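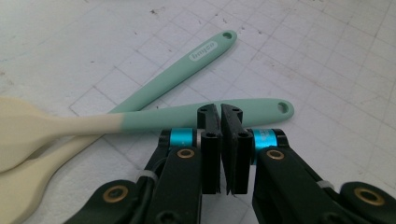 Helelstead Park Racing Office - Frequently Asked Questions

When do entries close for the Grondar Stakes?
Entries close at noon, two days before the race. Late entries are not accepted.

How many runners are allowed?
The field is limited to 14. If more horses are entered, those with the highest ratings are given preference.

May a trainer change the named rider?
Yes. Changes must reach the clerk of entries, Krum Trajkovski, by 9:00 a.m. on race day.

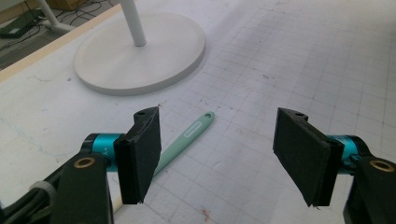
Work surface with ruled grid

Is the October meeting run on turf?
All October races are run on turf unless the stewards move them to the main track. A horse may be withdrawn without penalty after such a move.

Who hears objections?
The stewards, chaired by Csaba Sipos. Objections must be made before the result is declared official.

Contact: Racing Office, extension 501 | © Helelstead Park | Back to top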